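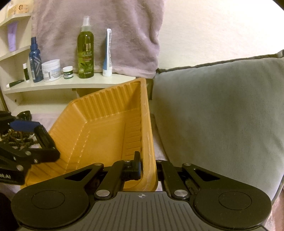 Orange tray, ribbed inner walls. Pale scuffs along the right wall.

April, 4 p.m. Small trays, sorting and cleaning

Continued with the ribbed trays from the Lindham lot. The orange one has a raised rim and rounded corners, with fine vertical ribs down the inside walls. A faint line of small marks follows the inner curve and looks like stitching. Jolanta thinks it came from the mold. I have no opinion yet. Compare with the Tunivov trays before writing anything on the sheet.

Scuffing: pale, on the right wall. Log as surface wear, grade 2, until someone has run a fingernail over it. Loretta's rule from the last batch was that a mark you can feel goes to grade 3. Keep to that.

Cleaning procedure as used this month:

700 ml warm water, 4 ml dish soap. Soak 60 minutes. Soft brush along the ribs, top to bottom, never across. Rinse, tilt to drain, stand on the rim overnight. No scouring pads. The Cilham trays were done with a green pad in the first week and the gloss did not come back.

Dust collects at the foot of the ribs, and the brush we have is too wide for the corners. Jarlath suggested a denture brush. Ordered two.

Load check still to do on this type: 300 g spread over the floor of the tray, lift by one side wall, note any bowing at the rim. Toshiko has the weights and wants them back in the box in order of size.

Storage: the bathroom shelf is full of toiletries, so no trays go there. Soft fabric under them is fine for short periods, but lint gets into the ribs and then the brushing has to be repeated.

Open: replacement labels (old adhesive leaves a ring). Barbara to say whether the Czarnecka trays are included in this lot or get their own page.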